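Call for Participants: Demonstration Operators, Linum Open Day

Kitow Robotics, Brerkis site
Posted 2019-07-24
Reference: LIN-230

Kitow is looking for paid participants to run the Linum demonstration stations during the August open day at Brerkis. The engagement covers one training session and the open day itself. No robotics degree is required. Prior experience with a robot arm, a CNC machine or lab equipment is useful.

About the demonstration

Linum is our handling project for soft and irregular goods. Visitors come through in small groups, watch a pick-and-place cycle, and then give the arm a target from the station keyboard. The operator starts each run, resets the table between groups and answers basic questions. Detailed questions on grasp planning are passed to the engineer on duty in the Juhász Hall.

Equipment

Each station has one arm with a two-finger parallel gripper and a depth camera mounted at the wrist. The work surface is a white tabletop with plain pale panels behind it. Operators work with the soft items placed on the table and do not change the tooling.

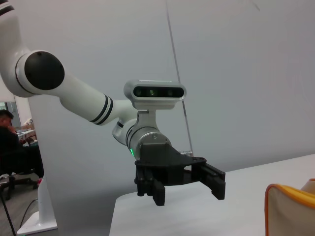 Arm, wrist camera and gripper over the white tabletop

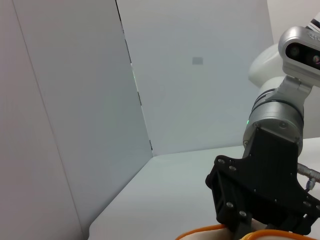
Duties

- Complete the startup checklist and confirm the arm is in its home position.
- Place the items at the start positions given on the run sheet.
- Start, pause and stop runs from the station terminal.
- Keep visitors behind the floor line while the arm is enabled.
- Record every failed grasp with the run number and the item code.
- Shut down the station and return the run sheets to the front desk.

Requirements

- Age 18 or over, with the right to work at the site.
- Able to stand for most of a shift and lift a small case of parts.
- Normal or corrected color vision. Station status is shown by indicator lights.
- Clear spoken English. A second language is an advantage.
- Available for both the training session and the open day. Partial availability cannot be accepted.

Loose sleeves, lanyards and rings are not permitted at the stations. Closed shoes are required. Safety glasses are provided.

Training

Training takes 2 hours and is held at Brerkis in the week before the open day. It covers the emergency stop, the run software, item placement and the fault log. Participants who do not pass the stop test will be paid for the session but will not be assigned a station.

Pay

Open day shift: $190, paid by bank transfer after the event. The training session is paid separately at the site hourly rate. Lunch is provided on the open day. Parking is free with a pass issued at training. Travel costs are not reimbursed.

How to apply

Send a one-page resume and a short note on any relevant equipment experience to the Kitow front office at Brerkis, quoting the reference above. State your shirt size and any dietary needs. Applications close at the end of the first week of August. Selected applicants will receive the training date, the site map and the visitor safety sheet by email.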